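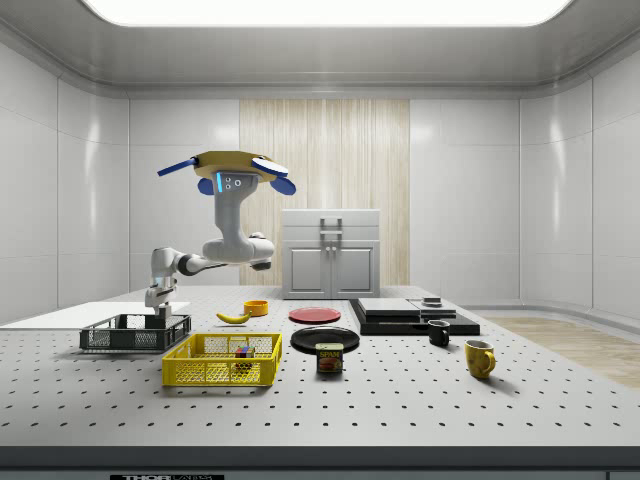

I've spent most of the last month on the planner and very little of it on anything that moves. These are notes on what changed in Perrin, mostly so I have them when I come back to it in June.

Perrin is the motion planning layer I use for tabletop tasks. It takes a goal like "yellow mug onto the red plate" and produces a joint trajectory. The physics and rendering come from a separate package called Samen, and the two talk over a small message queue. Both run on the same desktop in my office in Endwood.

The old version planned in one pass. It picked a grasp, solved for a path to it, solved for a path to the drop point, and ran the whole thing. If the second path failed, it threw out the grasp and started over. On an open table that worked fine. With a couple of baskets, plates, mugs and cans on the table it got slow, and the slow cases were nearly all the same: the grasp was reachable, but the wrist was turned in a way that made the place pose impossible without passing through a joint limit.

So now the two ends are checked before any path is planned. For each candidate grasp, Perrin solves the inverse kinematics at the pick and at the place, and drops the grasp if either one has no solution with some margin left on the wrist. Only the survivors go to the path search. It's a cheap test and I should have written it a year ago.

I ran 700 pick-and-place problems with random goals through the old and new versions. The old one failed to return a plan in 86 of them before the timeout. I haven't finished sorting the failures for the new one, so I'm not going to put a number on it yet. Most of what I've looked at so far involves the baskets. Reaching down between four walls leaves very few approach angles, and my grasp sampler still spends too many of its tries on side grasps that can't work there.
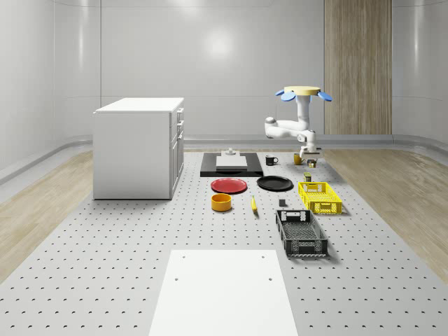 *Samen, same set of objects from another viewpoint. Gripper over the mug and the can at the back.*

Cans and mugs standing close together are the other problem. The collision checker pads every object by the same amount, and when two of them are near each other the padding overlaps and the gap between them disappears. The planner then reports that there's no way in, even when the fingers would fit. I tried cutting the padding everywhere and got plans that brushed the rims of plates. What I have now is a padding value per object, plus a smaller one that applies only to the target's neighbors during the last part of the approach. It's a bit ugly in the config file:

```
padding:
 default: wide
 mug: medium
 can: medium
approach:
 neighbor_padding: narrow
```

The names map to distances in a separate table so I can change them all at once.

Logging also got some attention. Each failed plan now saves the scene state, the random seed and the list of rejected grasps with the reason for each. I can reload a failure in Samen and step through it, where before I was rerunning things and hoping to hit the same case again. Flirkach, my little viewer, reads the same files and colors the rejected grasps by reason. It has 2 known bugs, both in the camera controls, and I keep putting them off.

Still on the list:

- Make the sampler prefer top grasps when the target is inside a basket.
- Replan from the current state if an object has shifted, without going back to the home pose.
- Move the inverse kinematics calls to a worker pool. I've tried 3 workers by hand and the ordering of results came back scrambled, so the merge step needs rewriting first.

I'll start with the sampler.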